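Refrigerator Storage (household)

From the Vernau Kitchen Pages, a homemade encyclopedia of domestic life. Entry last revised 15/05/2018.

Refrigerator storage is the business of deciding what goes in the fridge, where it goes and how long it stays. I've been writing entries for these pages for years and this is the one I get the most mail on, so I keep making it longer. Sorry! It covers ordinary home fridges only. Walk-in coolers have their own entry under Cold Rooms.

Background

Before electric refrigerators, a lot of homes had an icebox, an insulated cabinet with a block of ice in the top. The cold air sank, the ice melted into a pan, and somebody had to remember to empty the pan. My grandmother's town, Fenance, had ice delivery well into her childhood, and she talked about July deliveries the way other people talk about parades. She never did stop calling the fridge "the icebox" - and neither did my mother, come to think of it.

Electric models took over in the decades that followed, and with them came door shelves, crisper drawers and a whole lot more room to forget things in.
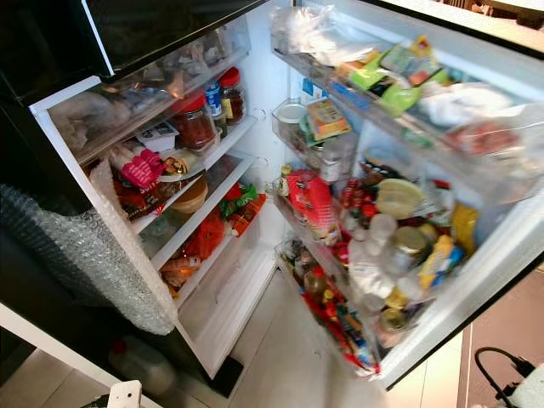 Temperature

A fridge should run at or below 40 degrees Fahrenheit, and a freezer at 0. Most people I know (me included, for far too long) go by the little dial, which has numbers on it that aren't degrees at all. A cheap thermometer on the middle shelf tells you much more. Leave it overnight before you believe it.

The door is usually the warmest part, so it suits ketchup, mustard, pickles and other things with plenty of salt, sugar or vinegar in them. Milk and eggs do better on an inside shelf. Raw meat goes on the lowest shelf, in something that won't leak.

Leftovers

Put cooked food away within 2 hours, or within one if the kitchen is really sweltering. Shallow containers cool faster than deep ones. Most cooked leftovers are good for 3 to 4 days, and after that I freeze them or let them go. I write the date on a strip of masking tape, a habit I picked up when I cooked at the Gurkau lunch room, where everything got a strip of tape whether it needed one or not.

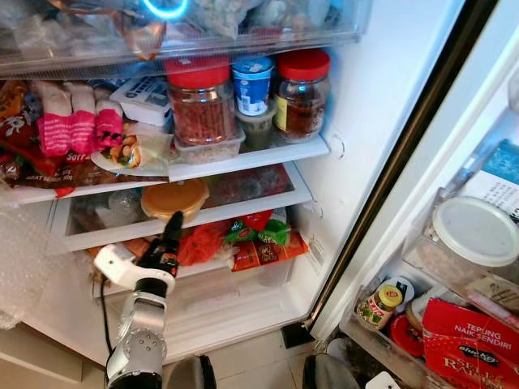 Can you put warm soup straight into the fridge?

You can, as long as you split a big pot into small, shallow containers first. A whole stockpot takes hours to cool in the middle, and it warms up everything near it.

Regional habits

In Zavala, where I live now, plenty of families keep a second fridge in the garage for drinks and holiday food. Garage fridges can struggle in very hot or very cold weather, so check the manual before you plug one in out there.

See also: Cold Rooms; Freezer Burn; Iceboxes; Pickles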